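Monmont Briefing Desk, reviewed after one council season

The Monmont Briefing Desk is a subscription service that turns public meetings and press conferences into searchable transcripts. I cover the mayor's office and the council in Kirkavura, and I have used it since June. The paper pays for the 14-seat plan, although only 7 of us log in with any regularity.

Setup is simple. You paste in the link to a city stream, pick the speakers from a list and wait. A two-hour council session comes back before I have finished my sandwich. Names are the weak spot. It spelled Mayor Kiiskinen's first name three different ways in one budget hearing, and it kept giving Councilor Carré's questions to the clerk. You can correct a name once and apply it everywhere, but the fix does not carry over to the next meeting unless you save it to the roster, and that button sits two menus deep.

Search is the reason to buy it. When the mayor said in the spring that she had never promised to keep the Skalonden bus line, I typed in the name of the line and had her campaign remarks and the later walk-back next to each other in under a minute. Each result plays from the right spot in the recording, so there is no excuse for quoting from the text alone. I check every quote against the audio and still find small errors – a dropped "not" once, and that would have been a bad correction to run.

The summaries are less useful. They give equal weight to a tax vote and a complaint about parking, and they miss who dodged a question. I turned them off.

Alerts work well if you keep them narrow. "Housing" brought me 3,000 hits. "Housing bond" brought me a number I could read over coffee.
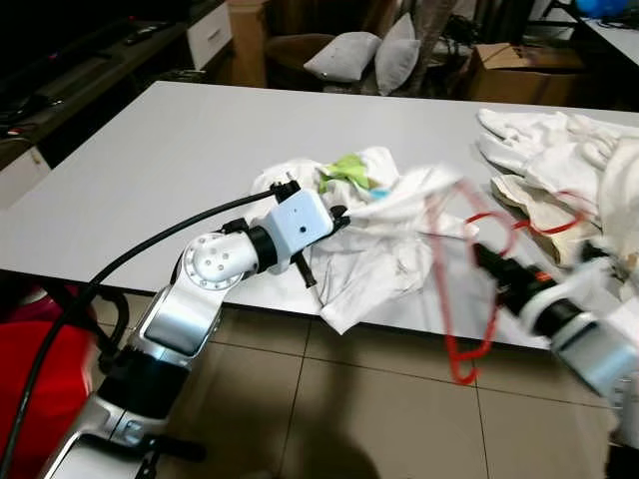 Clotilde Texier wrote in after my first notes on the service to say that her weekly dropped it over the export limits. The plan she had allowed 14 exports a month, she said, and one contested zoning fight used them up. She went back to the Lemaire transcripts, slower but with no cap.

I have not hit that limit on our plan, though I can see how a small newsroom would. Ask about it before signing, and ask what happens to saved transcripts if you cancel. Ours stay readable for a year, but the audio links go dead.

Good for anyone covering a talkative council. Skip it if your city already posts decent minutes.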